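Reading time: 4 minutes

The Murel object handling kit, one term in

I teach creative writing to adults at Assunção, mostly in the evenings, and I have wanted a proper handling kit for as long as I've had a classroom. We used to borrow things from the local history room, which was lovely, but it meant forms and gloves and somebody hovering (very kindly!) by the door. So when the Murel kit came up in the Niltness catalog I talked my department into it, and it arrived in February in a box so heavy I had to leave it at the front desk until I could find a cart.

You get 36 objects, a set of prompt cards, and a teacher's booklet. The objects are a real mix. There's a darning mushroom, a brass key with no lock, a child's boot, a tin whistle, a jar stopper, and a little wooden box with a lid that sticks. Most are replicas, and the booklet is upfront about which ones. My group didn't mind a bit. One woman wrote four pages on the boot and read them out in a voice I'd never heard from her before, and we all had to get up and make tea afterward.

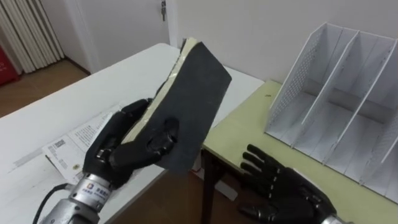

Do students need any writing experience to use it? Mine ranged from a published poet to a man who hadn't written anything longer than a shopping list since high school, and both of them got on with it fine.

The prompt cards are where I have my doubts. There are 71 of them, and I'd say the best ones are the shortest. "Who put this down last?" kept a room of tired people writing for half an hour. Others run to a full paragraph and practically write the story for you, with a character and a setting and even a mood, and my students ignored them or got a bit grumpy. I've pulled out the wordy ones and keep them in an envelope for days when somebody is really stuck.

The booklet was put together by Wellington Fagundes, and it's a pleasure to read, chatty and full of small things he has tried in his own classes. I took his idea of passing an object around in silence before anyone picks up a pen, and I'll be doing that for the rest of my working life, I think. His session plans assume 2 hours, though, and mine are shorter than that, so I had to do a fair amount of trimming. A page of shorter plans would be very welcome in the next edition.

Now, the box itself. It's sturdy, but the foam tray inside has cutouts for each piece and they aren't labeled, so packing up at nine at night with your coat already on is a puzzle nobody wants. I drew myself a map and taped it inside the lid. One of the hinges has started to squeak too, though it still closes properly.

It costs $373, and that's a lot for a small program like ours. The Clomusov set is cheaper and has nicer cards, but the objects in that one felt thin to me when I tried it at a colleague's workshop, and they didn't have much to say for themselves. If you can share the cost with a history or art department, I'd go for the Murel and not look back. We're starting on the key next week, and I've already got three people asking whether they can take it home.

Related reviews
Clomusov Story Cards, second edition
Notebooks that lie flat: what our evening group uses
Teaching the short poem with postcards
Niltness tabletop lectern

Contact us | Copyright, all rights reserved | Back to top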